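Clondmont workshop notebook: light table, pot and loose pieces
January, started 3:22 pm

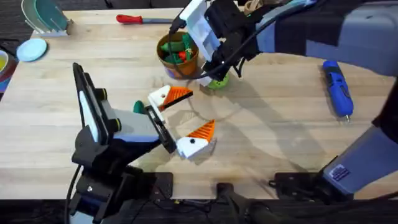

Kioko Rakasmont
Workshop technician

Went back to the blond board table for the sorting layout. Grain is straight enough to use as a rough alignment guide. Carpet stays under the table; anything small that rolls off is slow to find in it.

Terracotta pot is the main container again. Flared rim, orange-brown, filled with the green and red items to the point that some stand above the rim. That is too full for repeat use. Pieces at the top shift when the rim is touched, so the fill level is not the same from one layout to the next. Proposed limit: top of contents level with the underside of the flare. Will mark it on the inside in pencil.

Lime-green ball sits next to the pot for now. Ball has no seat on a flat board. Options are a shallow ring or a scrap of felt. Felt is quicker. Cut one at 90 mm and try that first; if it creeps on the wood, go to the ring.

Orange-and-white printed pieces are out in the middle of the table. White block, orange ribbed wedge. Label on the storage bin says "fins", the parts list says "wedges". Using "wedges" from here on. Note for whoever prints the next set: keep the ribs as they are, they give a decent grip for fingers. Break the sharp corner on the block by hand with 100 grit, no power tool.

Small green object near the wedges has no entry in the parts list. Needs a name and a bin.

Layout rules as they stand:
- pot toward the far side, never at a corner
- wedges in the middle, not touching
- ball beside the pot, on felt once cut
- small greens go back in the pot at the end

Drawing for the pot position is still the Stasville one and uses the old table width. Scale is off by around 3 percent. Redraw before anyone copies from it.

Open: pencil line, felt, bin label.

Recent entries
Bin labels, second pass
Felt and cork offcuts, what is left
Stasville table drawings
Print settings for wedges
Carpet edge repair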